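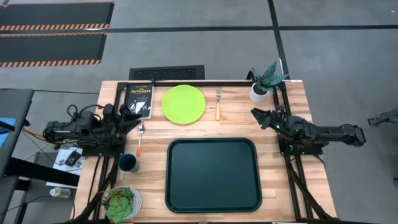

So I finally rewrote our station rules! I've been threatening to do it since June, and then last month two of us reset the same table in two different ways on the same afternoon, and neither of us was wrong, and that was the problem. The old rules were a page and a half of "should" and "where possible." I can't follow a "where possible." I either put the fork there or I don't.

A bit of background if you're new. I work at Gasar, on the bench side, with the two-arm tables. We do tabletop jobs: pick up the spoon, load the tray, move the cup, that sort of thing. People picture something much fancier when I say robots at parties, and then I tell them I spent the morning arguing about a plate.

The argument about the plate went like this. Alois Ruchti, who came to us from Plattner and has opinions, wanted every object on a marked spot. Little tape crosses on the wood, everything lined up to the cross, done. I hated it. If the plate starts in exactly the same place every single run, you've taught the arms where one plate lives and not much else. But he had a point too, because my way (put it wherever, mix it up!) meant I was putting things wherever my hand wanted to put them, and my hand has habits. I looked back through my own runs and I love the back of the table. Everything ends up in a row back there like it's waiting for a bus.

What we settled on is a start card. You draw a card, it tells you which part of the table each thing goes in, and inside that part you place it freely. The tray stays toward the front and starts empty. Forks and spoons can point any direction unless the card says otherwise. There are 10 cards in the deck so far and I'd like more, but somebody has to draw them and it's me.

The next rule is the one I care about most, and it's dull: nothing gets placed while the arms are live. I know. Everyone says they don't do it. Then the gripper is parked out over the table and the spoon is right underneath it, a bit crooked, and you think, I'll just nudge it. I've done it. I did it in my second week with someone from Trevalis visiting, and got a very quiet talking-to afterward that I still think about in the shower. So now the rule says stop, check the state on the screen, say "hands in" out loud, place, say "hands out," and step back over the floor tape before anyone starts the run. The check is on the screen, too. A green light on an arm is nice to see, but I don't want people treating a little light as permission, especially on a table where you're looking at it sideways half the time.

Saying it out loud felt silly for about 6 days. Now I do it at home when I'm getting things out of the oven.

Then there's the plants rule, which got the most comments of anything in the draft. We have plants on the table. A snake plant at the back corner, a fat little succulent down at the front — they're part of the setup, and they count as objects even when the task never touches them. So they go in the start record the same as the cup does. If you turn the pot, write it down. If you water one, do it at the sink and bring it back. I had to add that last bit. I won't say who it was for.

Same goes for the paperback. The Outsiders has been on that table long enough that people stopped listing it, and then we had a batch of records where I couldn't tell whether it had been in the arm's way. A book lying flat near a gripper is exactly the kind of thing I want to know about later! Please list the book.

Cables I went back and forth on. Alois wanted a full inspection each time, and I said people would tick the box without looking (I would tick the box without looking). We landed on a proper look at the start of the shift and another after any bump, with the arms off. If a cable hangs over the side of the table, follow it with your eyes all the way down and make sure it isn't catching on anything. Write down what you saw, in words. "OK" doesn't count as words.

And the floor. Anything that's dropped or set down around the table gets picked up before the next run, bottles very much included. I was going to give this its own page with a diagram, but Lumus, our scheduling tool, only lets me attach 2 files to a station, and one of them is the emergency stop sheet, so the floor gets a sentence.

I'm still stuck on what to do about failed runs. My feeling is you keep them and label them, every one, including the embarrassing ones where the cup goes over. Alois thinks a run where the person set it up wrong should be thrown out, and I sort of agree, but then who decides it was set up wrong? The person who set it up? We're trying it my way until the deck of cards is finished, and then he gets his turn. If you do this kind of work and have a rule for it that people really follow, leave me a comment, I'd love to steal it.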